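Taking Apart Old Electronics: Your Questions

I've been opening up dead gadgets at my kitchen table in Fidulthorpe for years, and the same questions keep landing in my inbox. So I finally put the answers in one place. If yours isn't covered, write to me and I'll add it.

Do I need to know anything about electronics first?

Nope! I didn't. I started with a Fuvier disc player that had stopped opening its tray, and my whole plan was to take the lid off and look. You'll pick up the words as you go – board, connector, chassis (the metal box everything is screwed into). If you can put together a bookcase, you can take the cover off most things.

What should I never open?

Microwaves and old tube TVs. Please leave those alone, they can hold a nasty charge long after you pull the plug. I also skip power supplies that come in their own closed metal can. Everything else gets unplugged, batteries out, and then left for 24 hours before I go near it. That's my own rule and I'm stubborn about it.

What tools do you use?

A Shokri driver set with 2 handles, one short and one long. I've had it since a yard sale in August and I love it way more than a person should love a screwdriver. Add some plastic tweezers, a flashlight, and an egg carton for the screws. Each row of the carton gets a strip of masking tape with "lid" or "back panel" or whatever written on it.

How do I unplug a connector without wrecking it?

Hold the plastic part, never the wires. I know it's tempting to grab the wires because they're right there, but that's how you end up with a bare end in your hand and no clue where it went (ask me about the Gevari radio sometime). Look for a little latch on the side first. Some have one, some don't. Wiggle gently from end to end and be patient.
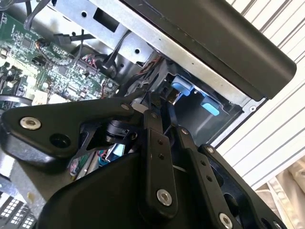
Fidulthorpe – Monday, November 24, 2025

I've added a few new answers today, all of them to do with what you find once the lid is off.

What's the green part?

The printed circuit board. It doesn't have to be green, but lots of them are. The black squares and rectangles are mostly chips, and the tiny specks soldered all over the place are surface-mount components. The white blocks are often connectors, where wires plug in.

Do the red and black wires mean plus and minus?

Usually, yes, red for positive and black for negative. But I wouldn't bet a board on it! Take a picture before you unplug anything and put it back exactly the same way.

Can I clean a dusty board?

Sure. I use a soft, dry paintbrush and go slowly around the connectors. No vacuum cleaner, please – the static isn't worth it, and it will eat your screws.

What do you do with the stuff you can't fix?

I keep the screws, knobs and any cable that still looks decent. My screw jar had 620 in it the last time I dumped it out on a rainy Sunday. The boards go to electronics recycling with everything else, never in the trash.

Can I send you my broken player?

Sorry, no. My shelf is full and so is the closet. Send me a question instead, and tell me the make and what it was doing when it quit.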